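Search this site
Search for:
Go

Poltberg trip: your questions answered

I've had so many messages since I wrote up our week in Poltberg that I thought I'd put all the answers in one place (grab a cuppa!).

How did you get there from the airport?
We took the number 57 bus, which drops you right by the river. Colm wanted a taxi but I'm glad we didn't bother, because the views coming down the hill were gorgeous!

Where did you stay?
A little guesthouse called the Nultier, up in the old town. The breakfasts were huge and the stairs were steep, so ask for a room on the first floor if your knees are anything like mine.

Is the castle tower worth the climb?
Yes, yes, yes! There are 175 steps and I moaned on most of them, but then you come out at the top and the whole valley is there. We went up just before closing and it was lovely and quiet.

What should I pack in the way of tablets and bits?
I take plasters, something for headaches and my hay fever tablets, and I keep them in my hand luggage. If you're on a prescription, bring a copy of it, and check the rules for the country before you go.

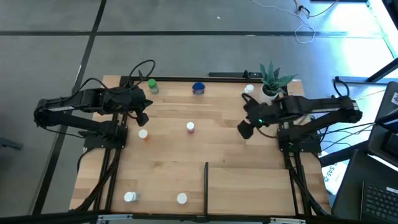
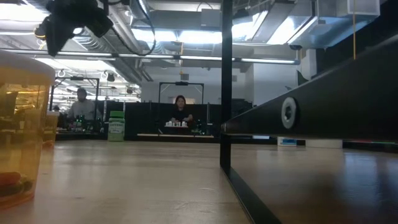 Oh, and the chemist in the old town shuts for lunch, which we found out when Teresa got a blister the size of a ten pence piece. The one by the station stays open.

Can you do Rusu as a day trip?
You can, and we did, but it was a bit of a dash. The train takes 2 hours each way, and we spent ages in the market (I came home with far too much honey). I'd stay a night next time and see the lake properly.

Where was that café with the plum cake?
Poltside, on the corner behind the old station! It opened in 1858 according to our waiter, and I don't think they've changed the wallpaper. Go early, the cake had gone by three when we went back.

When's the best time to go?
We had sunshine nearly all week in September, though the evenings were chilly. A friend is off there in October, so I'll add her thoughts when she's home.

Last updated September 28, 2019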